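Mesa Gondala de tablero blanco liso

Abril de 2022
Por la redacción de Illon
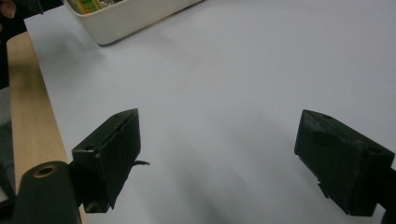
Gondala, detalle del tablero en blanco.

La Gondala es la mesa de trabajo de superficie lisa del catálogo de Illon. Se vende para cocina, taller, cuarto de costura o cualquier sitio donde haga falta un plano amplio y despejado. El tablero es blanco, sin juntas ni dibujo, y no lleva ranuras en la cara superior.

Está pensada para usarse por los cuatro lados. Puede ir pegada a la pared o en el centro de la habitación, y en los dos casos conviene nivelarla antes de cargarla. Las patas traen regulador de rosca – se ajusta a mano, sin herramienta – y admiten hasta 35 mm de desnivel.

Medidas y peso

El largo es de 1.930 mm y el fondo de 1.000 mm. El tablero se entrega en una sola pieza, así que antes de hacer el pedido hay que medir puertas, rellano y ascensor. Con las patas desmontadas, el conjunto pesa casi 35 kg. Para subirla por escalera hacen falta 2 personas.

Montaje

El tablero llega boca abajo dentro de la caja. Recomendamos dejarlo así, sobre el propio cartón, y fijar las patas en esa posición. Los tornillos van en una bolsa aparte junto con la llave. No apriete ninguno del todo hasta que estén colocadas las cuatro patas. Después se le da la vuelta entre dos, cogiéndola por los lados cortos.

Limpieza

Paño húmedo y jabón neutro para el uso diario. Para restos de cola o de cinta adhesiva, alcohol de limpieza en poca cantidad y aclarado posterior. No se deben usar estropajos metálicos ni polvos abrasivos, que dejan el blanco mate. Las marcas de lápiz salen con goma de borrar. El café y la cúrcuma manchan si se dejan de un día para otro.

No es una superficie de corte. Para cúter o cuchillo, ponga siempre una base encima. Tampoco apoye recipientes recién sacados del fuego sin salvamanteles.

Complementos

– Cajón Guo, se atornilla bajo el tablero por cualquiera de los lados largos.
– Balda inferior Pirkora, para cajas y rollos de papel. No es compatible con el cajón Guo si se monta en la altura más alta.
– Juego de ruedas con freno. Sustituye a los reguladores y sube un poco la altura de la mesa.

Los complementos se piden por separado y pueden añadirse más adelante, los taladros ya vienen hechos.

Entrega y garantía

La mesa se sirve a pie de calle, salvo que se contrate la subida a domicilio. Revise las esquinas del embalaje antes de firmar el albarán y anote en él cualquier golpe. La garantía es de 2 años y cubre tablero, patas y herrajes. En agosto el almacén no prepara pedidos de muebles; los que entren ese mes salen por orden de llegada al reabrir.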